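The Kesa Unit

Corrigan's report on the Kesa unit began with the seams. He wrote it standing, on the back of a delivery note, because the only chair in the workshop held the scale.

Pádraig Corrigan valued small furniture for estates. The unit had come from the Acharya estate as lot 1192, entered in the ledger as "box, white." He set it on the cloth, turned it so that a corner faced him, and recorded the finish as smooth and white, with faint scuffs on top. He noted a gap where the lid edge met the corner. He noted yellowish-brown marks along the bottom of one side and a small dark hole partway up. He measured the hole and put a question mark beside the result.

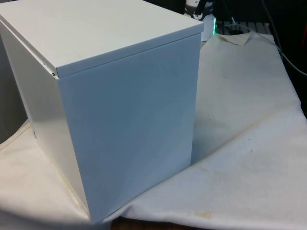 Chin-lung Lui read the note when he came in from the yard. He had handled the Acharya papers since April and had a letter that mentioned the unit twice. In the first instance the old woman called it her Fliline, which was the name of a ferry. In the second she said that everything she owed was in the top.

"The top of what?" Corrigan said.

"It doesn't say."

"A box has a lid. I would not call a lid the top of anything."

Lui walked to the far side of the table and stayed there for a while. Then he asked whether Corrigan had looked at it from the front.

Corrigan had not. He came around the table, crossed out the word "box" in the ledger, and wrote "chest, three drawers, recessed pulls." He initialed the change. The procedure was to open drawers from the top down and to enter the contents of each before opening the next. He put two fingers in the slot and drew the top one out toward him.

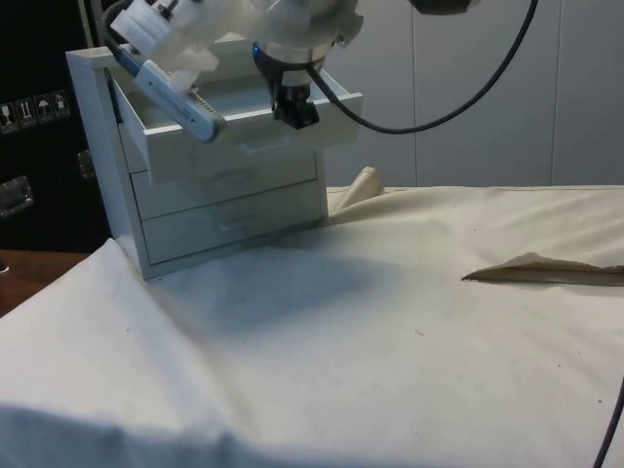
Lot 1192, top drawer open, middle and bottom drawers closed.

"Nil," Corrigan said, and wrote it down.

Lui took out the letter and read the line again. The debt in question was to a man named Clidard, and it was over 20 years old. There was no figure for it anywhere in the papers.

"She may have meant it literally," he said.

Corrigan considered this. The form had no column for it. He dated the entry 9 Nov 2023, left the amount blank, and reached for the middle drawer.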